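Brerari Learning Pages: Robots and Safety

Why did the robot stop?

A robot that tidies a room must do two jobs. It must find the litter, and it must close its grippers with the right amount of force. In October, a test robot at Brerari failed at the second job. It squeezed too hard and did not let go. A safety switch then cut the power after 3 seconds.

Orange peel, a wrapper and a tissue on a table each need a different grip. Tissue is soft, and peel can slip.
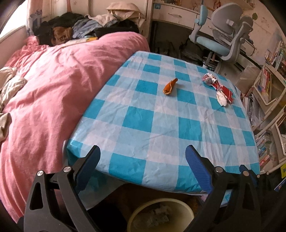

What was the fault?

Engineer Sanaa Abdel Hamid found a loose wire in a force sensor. The sensor tells the robot how hard it is pressing. The wire was replaced, and the gripper was tested 555 times.

Safety rules for children

Keep your hands away from a moving gripper.
If a robot stops, do not touch it. Tell an adult.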